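Solter finds and fixes gripper fault that let fingers close on an off-center part

Full report and test files are free to download, and the team would love to see other labs try to break the fix

BURNUNCOMBE, 22 Feb 2025 – Solter today published a full account of a fault in the control software for its Effiong two-finger gripper, along with the update that corrects it. The fault made the gripper close at full speed when an object sat much nearer one finger than the other. In August it cracked a finger pad on a test bench in Burnuncombe. No one was hurt, and the bench was shut down the same afternoon.

The cause took a while to pin down, and the hunt was a pleasure for everyone who likes a good puzzle. Effiong is meant to slow both fingers as soon as either one feels contact. When the object was already close to one pad, the software read that first touch as leftover noise from the opening move and threw it away. The fingers kept coming, and the slowdown started too late.

To catch the fault on demand, engineers rebuilt the bench in Zestgate, Solter's in-house simulator, and ran 1,000 grasps with a simple ball placed at different spots between the fingers. The old software failed to slow down in 374 of them, nearly all with the ball well off center.

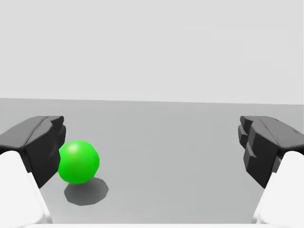 A simulated grasp test, with the green ball close to the left finger and the gripper open wide. Rendering: Solter.

"I was thrilled when the first bad run came up on screen, which is an odd thing to say about a failure," said Aminu Ogbonna, who led the investigation. "We had spent weeks swapping cables and sensors on the real bench. Now we could replay the same mistake as often as we liked – and watch it go away when we changed the right line."

The update keeps every contact signal from the moment the closing move begins, and it caps finger speed until both pads report touch. All 1,000 simulated grasps were repeated with the new software, and the fingers slowed in time in every one. Tests on three physical grippers are still under way, and Solter will post those results as they come in, good or bad.

Customers running Effiong software version 5 should install the update before their next shift. Until then, grippers should be kept in reduced-speed mode, and hands should stay clear of the fingers whenever power is on. Earlier versions use a different contact check and are not affected.

The report, the Zestgate test files and the update are available now from the Effiong support page. Questions about the findings can be sent to the Solter safety desk in Burnuncombe.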